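Progress report to the Khurana Fund, February

Adult evening reading classes, Rurkard branch. Enrollment is 19, up from 17 in the fall. Two learners moved to the Londico site.
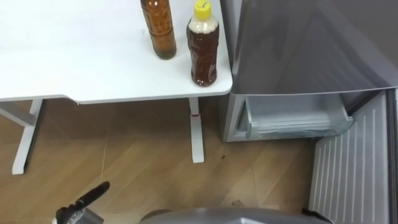 *Bottled drinks on the white table.*

## Spending

- Books and workbooks: $328, all from Zillen. One carton is still on back order.
- Bus passes: paid through the end of the term. 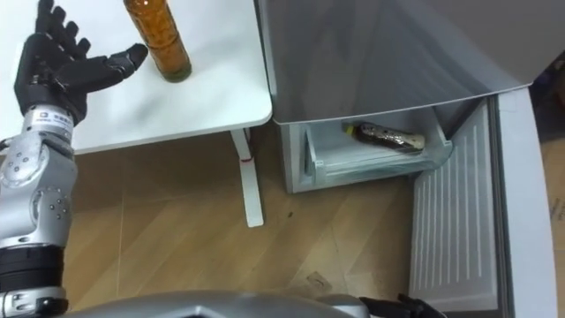 ## Staffing

Aliki Sfakianakis now teaches the beginner group. Poonam Tyagi keeps the intermediate group and does the intake interviews.

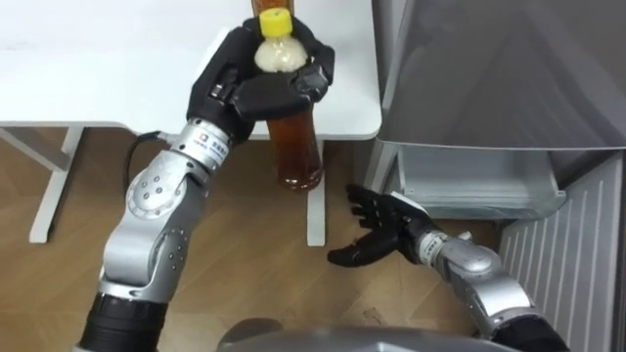
*A plastic bottle, held upright by the table.*

We ask to carry the unspent printing money into next term.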